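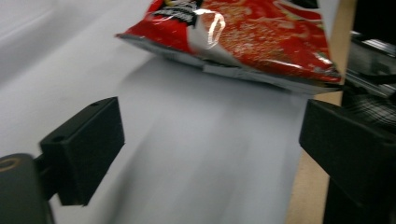
Please don't tell me you still do the whole drive on chips and servo coffee, came the first comment under my last post, and I have to own up that for years I did exactly that. The run out to Altitz takes us the best part of 7 hours with stops, and my idea of catering used to be whatever was hanging near the till when I paid for the petrol. By the time we pulled up I'd have a headache, a lap full of crumbs and no appetite for the lovely dinner that had been kept warm for us.

So this is my long-promised post about car food (I did promise it back in March, sorry to everyone who's been waiting!). I've been tinkering with it over the last few trips and I think I've got it to a place where I'm happy, even if the rest of the family would still vote for lollies.

The biggest change has been making a proper lunch the night before. Cold roast chook, a bag of cucumber sticks, boiled eggs if the windows can be down, and flatbread from Bouazza, the bakery near our old place. Their flatbread holds up much better than sliced bread, which goes sad and soggy before you've cleared the suburbs. I tear it, roll it around whatever's in the fridge and wrap each one in baking paper so the driver can be handed something tidy.

Drinks I'm still working on. We freeze half the water bottles and they're lovely and cold by the halfway mark, but the outsides sweat all over the maps and my good cardigan.
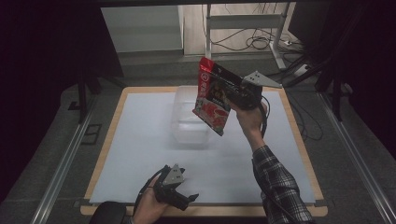

My sister reckons the lunch is the easy bit and it's the middle of the afternoon you've got to plan for, and I've come around to her way of thinking. There's a stretch after the river where the road goes dead straight, the radio drops out and everybody gets scratchy. A bit of something salty works wonders there, and then something sweet about half an hour later, and I'm not above rationing it out like a schoolteacher. Dried apricots are my favourite. The kids, who are 8 and 13 now and have opinions about everything, put up with the apricots as long as there's a biscuit to follow.

We do still stop, mind you. Ano is a tiny café with a verandah and a very old dog, and it would feel wrong to drive past without a pot of tea and a slice of whatever's under the glass dome. Last time it was lemon and coconut and I've been trying to copy it ever since, without much luck. Mine comes out tasting of soap.

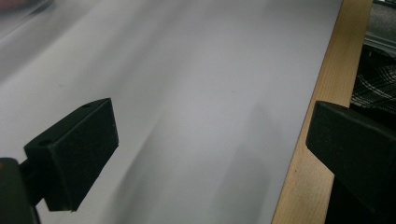

510 words

Coming home is a different kettle of fish. You never have a full fridge to pack from when you're a guest, and it feels a bit cheeky to go through someone else's cupboards at six in the morning, so we fill up on a big breakfast and buy fruit from the stall on the Fukus road. Take coins for the tin. The mandarins have been beautiful this year, and the car smells of them for days.

Next job is finding an esky that fits behind the passenger seat without somebody having to ride with their knees up around their ears. If you've got one you love, leave me a note below, and tell me how wide it is with the lid on!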